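Search this site Search
Enter keywords

Club Coaches' Evening – speaker notes
Talk 2: Do young runners need all this kit?
7/11/19
Share 9 Comments 22

Start without the slides. Ask for a show of hands: who has a runner under sixteen who wears a watch in races? Then ask who has looked at the numbers afterwards and changed a session because of them. Wait. Let the second lot of hands speak for itself.

1. Where I'm coming from

I coach the under-15 and under-17 cross country groups. I am not against watches. I own one. What I doubt is the idea that a thirteen-year-old in her first winter of racing needs a chest strap, a foot pod and a monthly plan from a company that has never stood in a field in the rain.

Mention the Numier strap here. The club bought a set in June on the strength of a leaflet. The leaflet said runners who trained with it "raced smarter". Smarter than whom? I wrote and asked how many runners they had tested and over what distance. The reply thanked me for my interest and offered a discount.

2. The hill session

Tell this one slowly. Two groups on the same hill, same evening. One group had target heart rates on their wrists, the other was told to run the climbs hard and jog back down. The watch group kept glancing at their arms at the top, just where I want them to keep going over the brow. Two slowed to a walk when the thing beeped.

Say clearly that this was one session and proves nothing much. If I'm going to moan about other people's evidence I can't wave my own about.

3. What Þórey found

Þórey Kjærgaard ran the same course with a Grarkix watch on one wrist and a Kramer on the other. They disagreed by 100 metres over a 2000 metre lap. Same legs, same mud. Tree cover may explain it, or the tight turn by the stream, or the settings. I don't know, and the makers' websites were no help.

Point for the room – if a parent comes to you upset that their child's pace has dropped, ask which watch, and whether it's new.

(Pause for questions if they look restless. Ama Eshun will want to defend the Vikis app and she should be let. She has used it for longer than I have and likes it for keeping a record of niggles. Fair enough. A notebook does that too.)

4. Things I would spend the money on first

Spikes that fit, before anything electronic. Second-hand is fine at this age, they grow out of them by spring anyway.

Minibus fuel, so that the same four families aren't driving every weekend.

A decent first aid bag, restocked.

Entry fees for the ones who've quietly stopped putting their names down.
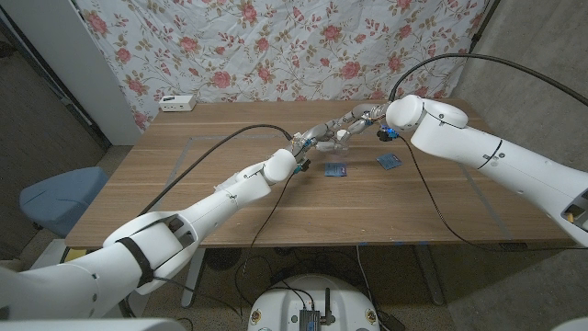 5. What I'd keep

The stopwatch. The finish funnel and someone shouting places. Asking a runner "how did that feel?" before telling her the time, and writing down what she says. I've had more use out of that than out of any graph.

Older athletes are a different matter. By seventeen some of them want the figures and can read them sensibly, and I'd still want to see a season of results before calling it a help.

6. Finish

Don't read out a summary. Ask them to leave the watches in the bag for one session before the county race and tell me at the next meeting how it went, good or bad. Leave ten minutes for Ama.

Comments (22) Share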